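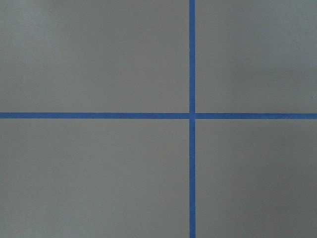 slaninaslow
Joined: March
Posts: 37

Okay, layout people, I need opinions before I commit. I'm finally dividing up the top of my big craft table so I can sort puzzle pieces without everything drifting into one giant heap (the current one is a 3068 piece harbor town and about half of it is sky, help). I went with blue tape on the gray top, one long strip straight through and then the cross line in two pieces that butt up against it, and I'm pretty happy with how crisp it came out! My question is whether to keep going and make smaller boxes, or leave the sections big. Also, does anybody leave tape down long term? My sister-in-law swears it turns to glue.

----

edgesfirst
Posts: 412

Leave them big. I made little boxes once and spent the whole puzzle picking pieces up out of the wrong one. Edges, sky, buildings, everything else. Done.

----

Mitten_Drawer

Disagree with edgesfirst, sorry! For anything with that much sky you want small boxes, and you want to sort the sky by shape and forget the color. Two knobs, three knobs, the weird ones. I did the Starndale lighthouse that way and it went so much faster, even my husband sat down and helped for an evening.

On the tape, I had some down for a whole winter and it came up fine, but that was on a glass top so maybe that doesn't count.

----

edgesfirst

Shape sorting takes all the fun out of it. Might as well be doing taxes.

----

Mitten_Drawer

Some of us like taxes

----

gluepotgary

Your sister-in-law has a point. It depends on the tape and it depends on the sun. I left a line on a painted shelf by a south window and had to go at it with a hair dryer and a plastic scraper. If your table is away from the window I'd give it a month or so and then peel a corner to see how it's behaving. Pull it back low and slow over itself, don't yank it straight up.

Is your line level, by the way? Looks to me like the cross piece drops a hair going to the right. Doesn't matter for puzzles, but if you ever want to use it as a guide for cutting paper it'll drive you nuts.

----

slaninaslow

Ha, gluepotgary, you have a good eye. I lined it up with the edge of an Itex cutting mat and I guess the mat moved on me. I'm leaving it, the sky does not care.

Table is on the north wall, so no sun to speak of. I'll do the corner test.

Mitten_Drawer, how small are we talking? Like saucer size?

----

Mitten_Drawer

More like a dinner plate. Saucer is too small, you can't get your fingers in and stir.

----

nirnthorpe_nan

Just chiming in to say I skip the tape and use baking sheets with rims. You can stack them when company comes! I got mine at the church sale in Nirnthorpe, 70 cents each, and they've been through at least 20 puzzles. With tape you can't clear the table for dinner.

----

slaninaslow

We eat at the counter, so that ship has sailed :) But I do like the stacking idea for the sky. Maybe tape for the buildings and boats, and trays for the rest.

----

edgesfirst

So, big sections then.

----

Mitten_Drawer

That is not what she said

----

slaninaslow

I'm splitting one side into dinner plates and leaving the other side big. You can both be mad at me. Starting on the edges tonight after the dishes.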